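Thread on the cloth-folding fault, for the people who asked why we pulled the November set.

The short version: a loose pivot on one hand-held gripper gave us wrong opening widths in 300 demonstrations. We trained on them. The arm then closed on a cloth too early and dragged it into its own wrist.

The whole set is 2366 demonstrations, all folding, all done by people holding a pair of Vitier grippers. The width reading is what the arm learns from. If the fingers say 9 mm when they are wide open, the policy believes it.

The tablecloths and the clutter change from home to home. The cloth and the grippers stay the same.

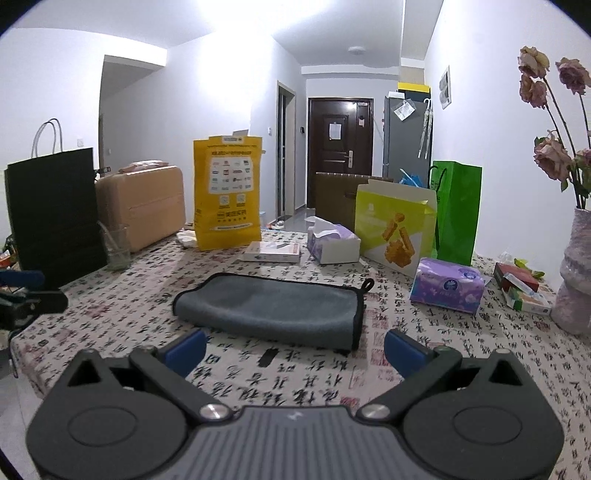
Fingers wide, gray-blue cloth folded in front of them.

The fingers on these move on two linkage arms, and each arm turns on a silver pivot by the center plate. Ours had a screw that backed out under use. The finger still moved fine by hand. The sensor on the shaft just stopped moving with it some of the time.

Some of the time is the bad part. A dead sensor gives you a flat line and our checker throws it out. This one gave a curve that looked like a normal grasp, shifted by a few millimeters, then by more.

Domnica Manole found it. She was replaying logs for something else and saw a gripper that was "closed" while the cloth was lying on the table with no finger near it.

What happened on the arm: we run a Lauritsen with the same finger shape. Second fold of the day it came down, shut above the cloth, opened, shut again, caught the edge binding and kept going. The cloth went into the wrist joint. Force limit tripped, as it should.

No one was hurt. But Ileana Ilie was reaching in to straighten the cloth on the run before that. We allowed reaching in between runs without pressing the stop. We don't now.

Somebody asked if the clutter matters. Bags and boxes behind the cloth, a glass with a straw, flowers. Not for this fault. It did make it harder to spot on video, there's a lot to look at and the fingers are down at the bottom.

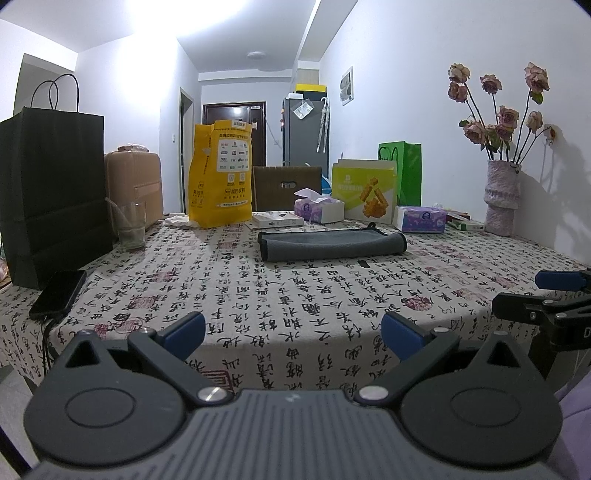
So the check we use now is boring. Open all the way, hold, close all the way, hold, before the first fold and after the last one. If the two readings at either end don't match, the session is out, whole session, no trimming.

Also thread lock on every pivot screw, plus a paint line across the head so you can see if it has turned. Cost of that is 6 minutes per pair.

Question from Plirkau: can the 300 be saved by re-estimating width from the camera? We tried it on a handful. Wide open is easy. Nearly closed on a folded cloth is a guess — the fabric hides the pads. We dropped them.

The retrained policy runs at half speed at Pleltstead until we have more hours on it. The bad session list is in the repo next to the old checkpoint. If you downloaded before 2020-06-11, please pull again.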